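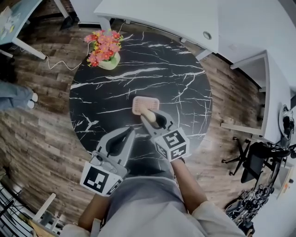 Bat and ball log, Fri 8 June

Pitching machine first. Nokuthula had the wheels off when I got in and found the left one worn flat across a patch as wide as my thumb. That explains the drift on the high setting. Swapped it for the spare Feyisa wheel and ran one bucket of balls through before touching anything else. Flight is straighter. Still a slight tail to the glove side, which I think is the feed chute and not the wheel. Leave the chute alone until we have the new bolts.

Counter on the machine read 2,222 at shutdown. The old wheel went on at zero, so that is the whole life of it. I had written down that we should expect more than that from a wheel. Check the September pages, I may have been going by the baseball wheels.

Bats

Three composites in for compression checks, all from the Momano team, all the same model. Did each one at four spots around the barrel, turning a quarter each time.

Bat A: even all round, no change from its last card.
Bat B: one soft spot on the side opposite the logo. Rolled it again after lunch and got the same reading. No crack I can see or feel. No rattle.
Bat C: fine on compression, but the end cap moves if you push it with a thumb. Set aside for glue. Not to go back in the bag until it has cured overnight.

Bat B should be out of games until their coach decides. I called and left a message. Nokuthula thinks it has been used in the cage with the hard dimpled balls, and the scuffing would fit with that. We ought to put a line about cage balls on the drop-off form. The form only asks about cold weather now.

Ball test

Carried on with the Horner balls against the Fekholm ones. Idea is still the same: do the Fekholm balls go soft faster when they sit in a hot equipment shed. Six of each in the warm cabinet since Monday, six of each on the shelf. Took them out and let them come back to room temperature before pressing.

The shelf balls are where they were. The warm Fekholm balls are all down. The warm Horner balls are down too, by less, and one has not moved at all. I don't trust that one. It may have been put back on the wrong tray, as the ink number has rubbed and could be a 3 or an 8. Mark with paint pen from now on, on the leather and away from the seam.

Seams on the warm Fekholm set feel higher to me. Nokuthula could not feel it with her eyes shut, so I am not recording it as a result.

We are at 600 presses on the load cell and the sheet says to check zero at that point. Did it. Off by a hair, reset, noted on the card taped to the side.

To do

- Rūta Uibo wants the Momano bats back before their doubleheader. Tell her A is ready.
- Bolts for the feed chute
- Glue for C
- New tray labels
- Return the borrowed radar gun, charger is in the second drawer

Recent entries
Grip tape peel test, second try
Catcher's helmet pads: sizes and stock
Why the cage net sags at the plate end
Feed chute measurements
Cleat plate wear, left foot and right foot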